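Who gets the boring jobs when the boring jobs go

Posted June 25, 2023

I work the kitchen side at Favar, the test kitchen part, 3 of us plus whoever is on loan. Since October we've had an arm on the bench. Everybody outside asks the same thing. Is it taking your job. Wrong question, or at least not the one I'd ask first.

What it took was the clearing up. Picking things off the table, putting them where they live. Dull work. I did years of it. And I miss it, a bit, which I did not expect to be writing.

Clearing up was when we talked. Hands busy, head free. Gwawr Ruddock taught me most of what I know about sauces over a sink, none of it in a meeting. Now the table is the arm's and we stand back or go and do something "more valuable", which mostly means a screen. Management's word, valuable. They got it from the Urnura people I think.

Fair's fair – my wrists are better. Elibariki Owino did 177 trays in a week once and couldn't hold a pen after. No one should go back to that. If you want to argue for the old way you have to argue for his wrists too, and I can't.

But look at what the job has turned into.

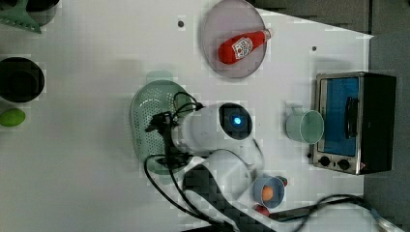 The new work is hidden work

A colander, a ketchup bottle on a plate, cups on their sides, a ball. Any of us could put that lot straight without thinking. With the arm there's a whole layer of thinking underneath, and its ours. Which things go in. Which ones it's allowed to touch. Where the cables run. When to step in and when to leave it be. Writing down what went wrong in words that someone upstairs can use.

None of that is in anyone's job title. Gwawr is still down as kitchen assistant, same pay band, and she's the one they ring when it stops. She learnt it by standing there. 80 hours of standing there, by her own log, before anyone offered her a course. The course was at Pratness, two trains away, and she was asked to take leave for it.

So that's my complaint. The machine is fine. Slow, but fine. The trouble is a firm that buys an arm and counts the hours it saves and never the hours it eats.

What I'd ask for. Put the minding in the contract and pay it. Train people on the clock. Ask the ones at the table before you choose what to automate, becuase they know which bits hurt and which bits hold the day together. And leave us one job we do side by side. Doesn't matter which. I'd take the washing up.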